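4.3 Entering the runners and setting the handicap

Before you start this section, the race meeting must already exist in Plinance (see 4.2). If the meeting is not in the list, go back and create it first. Runners cannot be moved later from one meeting to another.

1. Open the meeting and choose the race from the left column. The race card opens with empty rows.

2. Type the distance in meters. For a flat race at Barnberg the usual value is 2,000. Do not write the letter "m" after the number, the field will refuse it.

3. Press Add Runner. Write the name of the horse exactly as in its passport, with accents if there are any.

4. Choose the trainer and the jockey. If the jockey is not decided yet, leave the field on Open. You can fill it until the card is locked.

5. Enter the carried weight. The saddle is included in this weight, but the whip and the helmet are not.

6. Repeat steps 3 to 5 for every runner, then press Check Card.

Note: When two horses have the same name, the program adds the year of birth in brackets. Please do not delete it. The results page uses it to find the correct horse.

Caution: Check Card does not save your work. If you close the window after the check, all new rows are lost. Press Save first.

4.4 Drawing the stalls

1. Press Draw. The stall numbers appear in the second column.

2. Compare the numbers with the paper list signed by the clerk. The paper list always has priority. 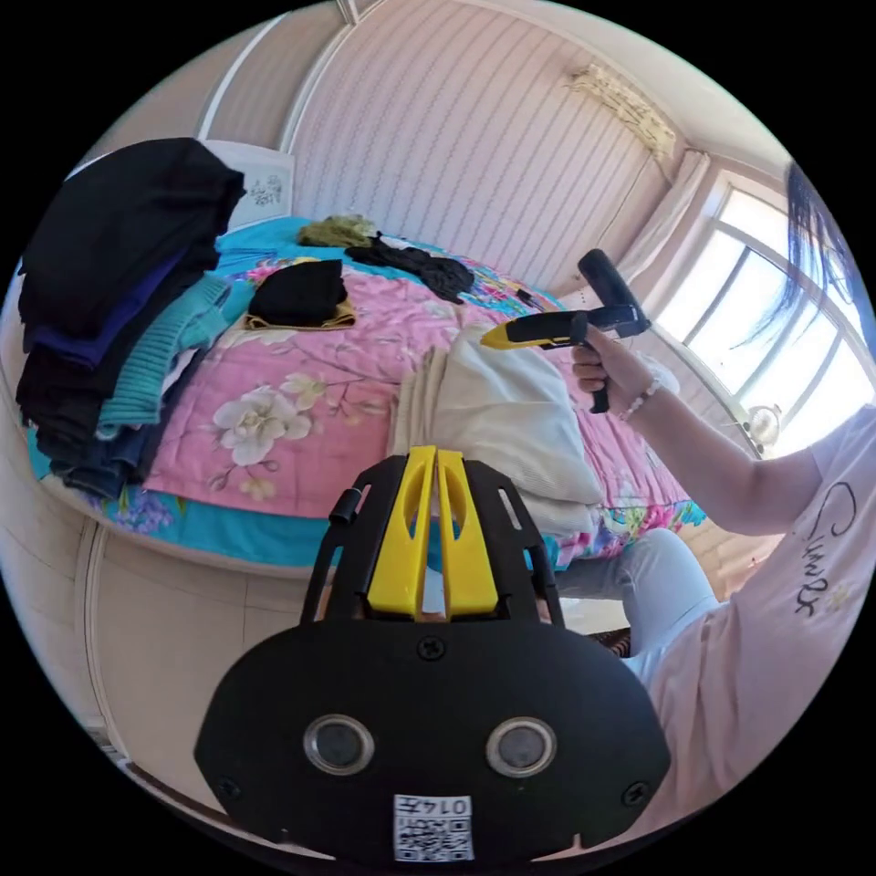

3. If one number is different, click on it twice and type the correct one. The program asks for your initials.

4. Press Lock Card. After this moment only a user with steward rights can change a stall.

Note: A horse that is withdrawn after the draw keeps its stall number. The stall stays empty and the other runners do not move.

If you see message 212 ("Draw not complete"), one of the runners has no weight. Return to step 5 of section 4.3.

Text of this section: Eglė Rimkutė. Checked by Preben Dalsgaard, 2020-10-07.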